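Open Day at the Stonerham Tool Works
Posted Apr 16, 2018

I've been buying Stonerham drills since my first apprentice job, so when they finally opened the plant up for a day I drove over with my neighbor Lensa Tesfamariam and got in line before the gates did anything. Coffee was free, parking was not (six bucks, come on!).

Our guide was Benedita Esteves, from the motor line. She walked fast and talked faster, and I liked her right away. First stop was winding, where the copper goes onto the motor cores. It's louder than you'd think, and they hand you foam earplugs at the door. A core takes 28 seconds on the newer machines. Lensa asked what happens to the rejects and got a long, happy answer about scrap copper that I only half heard through the plugs.

Then came the gearboxes, my favorite part. They had a cutaway of the old two-speed next to the one that goes in this year's hammer drill, and you could turn both by hand. The new one is a good bit shorter. I'm still not sure I love the plastic selector ring, and I said so. Benedita said she gets that from every electrician she meets – they've kept it because the metal one froze people's fingers in February.
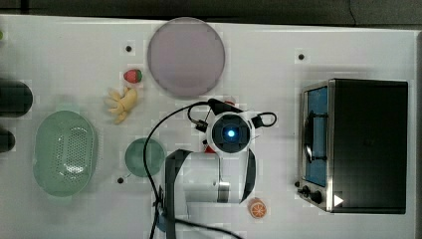

After lunch (decent tamales, long wait) we went on to the test room. They had 600 batteries on charge racks along one wall, all ticking through cycles, and a drill bolted into a rig boring the same size hole in oak over and over. The counter said 966 when we walked in, and I wanted to stay for a thousand, but the group behind us was getting pushy.

The last hour was hands-on. I tried the compact impact driver on some long deck screws and it did great, light enough to use over my head without my shoulder complaining. The right-angle drill I liked less. The trigger sits too far back for my hand, and Lensa said the same, and her hands are a lot smaller than mine.

The factory store was a madhouse. I came away with a bit set and two belt clips, and Lensa bought a work light she'd been eyeing for months. They were out of the bigger batteries by two o'clock, so if you go next year, hit the store first and do the tour after. Closed-toe shoes, too – they turned away a guy in sandals right in front of us.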